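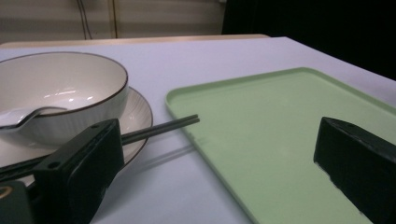

Hand-held gripper: fingers cannot take chopsticks from a saucer

Asked by Ayuba Opoku, 10/11/2019
Category: Workshop and home robotics

Good evening to all. I am building a hand-held gripper with a camera on it, at home and partly in the shared workshop at Mahama. I squeeze the handle, the two fingers close, and the camera records what they do. Later I want to put the same fingers on a small arm, so I do not wish to solve the problem with a trick of my wrist which the arm cannot repeat.

My practice task is table setting. There is a bowl on a saucer, with a spoon in the bowl and chopsticks lying across the saucer, and all of it must go one piece after another to a green tray. The tray itself I can move by its rim. The bowl is also fine if I go slowly. The chopsticks are my trouble.

My fingers are straight blocks with flat inner faces. When I come down from above, the ends of the fingers meet the saucer before they are low enough to hold the sticks. If I close anyway, one stick rolls on top of the other and both turn sideways. Sometimes I lift one and the second stays. I have kept a count since July, because I was curious, and in my last 13 attempts both sticks arrived at the tray only 3 times.

What I have tried already:

Double-sided tape on the inner faces. It held better for one evening, then it collected dust and became worse than nothing.

A rubber band around each finger. The band moves when I touch the rim of the saucer.

Closing more strongly. The handle bends a little and the fingers are then not parallel any more, they touch at the bottom and are open at the top.

The holes in the fingers are for M3 screws, so I can fix something on them without making new fingers. I would prefer this, as the printer in the workshop has a long queue and my turn is short. Should I make a thin tip? Or should I put a soft pad? And must the pad be flat or with a groove? If I make a groove for the chopsticks I am afraid that the spoon will not sit well in it.

One more point. The camera looks between the fingers from behind, so the tips should stay inside its view when they are closed. If I make them much longer I must also change the bracket, and I have already glued it.

Thank you for your patience with my English. 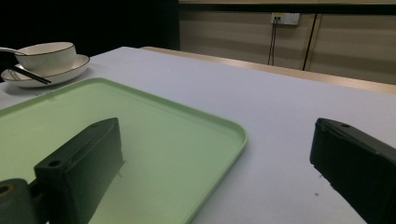
Ekow Aidoo answered:

Make a thin tip, and do not make it from something soft all the way through. I had the same trouble with pencils. A block finger needs free room on both sides of the object, and on a curved saucer there is no such room.

I would cut two small plates from spring steel or from the side of a strong plastic box, and screw them to the outside of the fingers so that they stand out past the ends by 10 mm or so. Bend the last part inwards a little, then the tips meet first and the rest follows. On the inner side glue silicone sheet, 1 mm is enough. Flat, no groove. A groove is good when the stick comes always in the same position, and with a hand-held tool it never does.

For the handle which bends, look at the pivot before you look at the handle. With mine the pivot screw had play in it, and I lost two weekends making the handle thicker for no result. Put a washer on each side and a nut with the nylon ring.

Also, take the sticks where they stick out over the table, past the edge of the saucer. There you have air below them and you can go lower with the fingers. An arm can repeat this easily, so I would not call it a trick.

7 people found this useful

Augustina Wumbei answered:

Why not buy ready fingers? Lilora sells soft ones, I think they fit on most things. I have not used them.

1 person found this useful

Yaw Agyeman answered:

I agree with Ekow about the thin tips but I would not use steel near a glazed bowl. It leaves grey lines, and they are hard to wash off. Polycarbonate is kinder.

Two things to add. First, clean the silicone with a cloth and a little alcohol before every session. Dust is the reason your tape failed, and silicone will fail also if you leave it, only more slowly. Second, decide now if you want one stick at a time or the pair. The pair is much harder, as the force goes through the first stick into the second and they want to roll. If your arm will do the job later, one at a time is slower but you will sleep better.

Do not enlarge the holes for bigger screws. I did so on my first set and the plastic split at the corner.

4 people found this useful

Comment from Ayuba Opoku:

Thank you to all. I have cut the tips from polycarbonate and ordered the silicone. The pivot was loose, Ekow, exactly as you wrote. With the washers the fingers close parallel again. I will write the new count when I have it.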